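Workshop > Home helpers > Tips
Filed under: Tools we try
Search tips and reviews... Go

Getting a dresser top ready for the Cemico Gorby

I rent the Gorby two-arm helper since March, and the Cemico service includes its practice program, where you try a tidying job in a simulated room before the real one. It is worth the 15 minutes. Small things are the difficult part, so put glasses and keys in one dish.

In my practice room the left gripper came in low, just above the edge of the marble-look top, with a picture frame and a curved lamp standing on it. 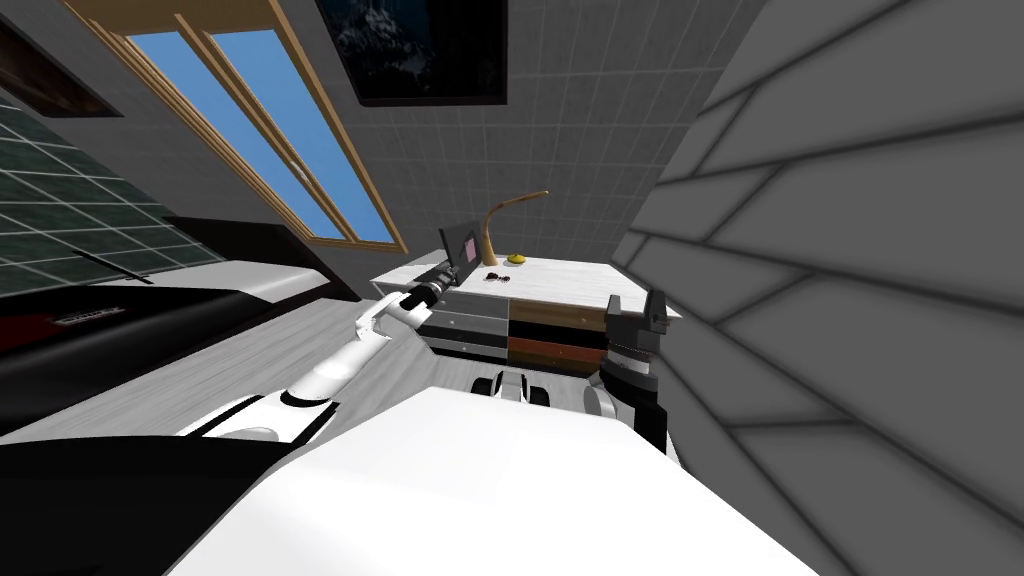 Set the arm height first

Measure your furniture and type the height before you choose any task. I add 2 cm for safety. Lamps with a thin neck I move by hand.

Wipe the finger pads every Thursday with a damp cloth, no soap. The spare pads from Tusham fit also, but they are harder and slip on glass.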